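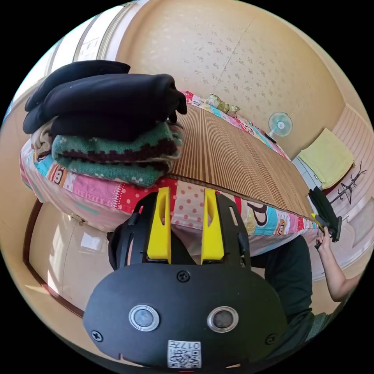 Vol. 5, No. 6

The Pin That Came With a Story

I bought my first brooch online in 2000, on a dial-up connection, from a seller in Drustton who typed everything in capital letters. GENUINE ANTIQUE. GRANDMOTHER'S. NO REFUNDS. It was an oval thing with a bit of braided hair under the glass, and the listing swore it had been worn at the funeral of a sea captain. Which sea captain? I wrote and asked. "A FAMOUS ONE," she wrote back.

Well, I was sold!

I've been buying old pins and brooches off the internet ever since, and I'd say half the fun (more than half, if my husband's listening) is in the write-ups. People can't help themselves. You give somebody a tarnished bar pin and a blank box to type in, and out comes a duchess, or a shipwreck, or an aunt who danced with a senator. I have a folder of my favorites printed out. One man described a chipped glass beetle as "possibly cursed but in a friendly way" and I bid on it so fast I forgot to check the shipping.

The trouble is that the good stories and the good pins hardly ever arrive in the same envelope. My captain's brooch, for instance. I finally took it last month to Celina Kwiatkowski, who has the narrow shop next to the bakery in Rurkcombe, and she turned it over once and went "mm." I have learned to dread that mm. The oval was the right sort of age, she thought around 1860, but the pin on the back was a much later replacement and the hair wasn't hair. It was horsehair, or maybe thread. She wanted to look again in better light and then a customer came in about a clasp.

So no captain, or at any rate none with braids.

Celina buys from online listings too, only she does it backward from me. She covers up the text with her hand and goes through the photos first. She looks for the hinge, the catch, and the edge where the plating rubs off, and if a seller hasn't shown the back she writes and asks for it. Then she reads the description, laughs at it, and makes an offer. She paid next to nothing for a signed Trarulus leaf pin that way. The seller had called it "fancy leaf, prob. plastic" and it had sat there through the whole of October without one bid. I had scrolled past it myself, twice! There was no aunt in it.

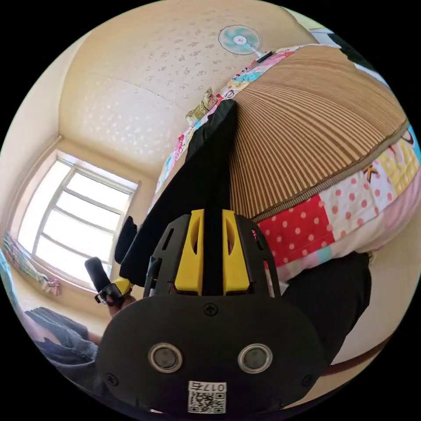 I've started selling a few of mine, too, which is how I found out that I'm no better than the woman in Drustton. My first listing ran to five paragraphs and had the word "whispers" in it. It was for a butterfly with a missing antenna. Celina read it on her phone at the counter and asked me how long the butterfly was, and I hadn't put that in. I hadn't thought much about backgrounds either, having shot the poor thing on a flowered tablecloth where you could barely find it. A long black piece of fabric, like the one running on the diagonal in the photo here, is more what she had in mind, and she'd want me to lay the pins right on it, fronts first and then backs. I dug an old black scarf out of the closet and did the whole batch again in one afternoon. You could see every scratch. I lowered a couple of prices.

The butterfly went to a lady who collects insects of all kinds, and she never mentioned the whispering. I'd cut it down by then to the width, the color, the missing antenna, and one sentence about where I got it, because I couldn't stand to send it out into the world with nothing at all to say for itself.

If you'd like to see how far in the other direction a description can go, get hold of an old printed catalog from Martens. They used to send them out by mail before every sale, and Celina keeps a stack under the register. "Brooch, gilt, foil-backed, one stone lacking." That's the lot! I read a whole catalog over lunch and found I was making up the rest for myself, who lost the stone and whether she went back to look for it, and my soup got cold.

As for the captain's pin, Celina offered me a fair price for it as a repaired mourning brooch with a replaced fitting, contents unknown. I said I'd think about it. I wore it to the dentist this morning and the hygienist asked if it was old, and I'm afraid I told her about the funeral.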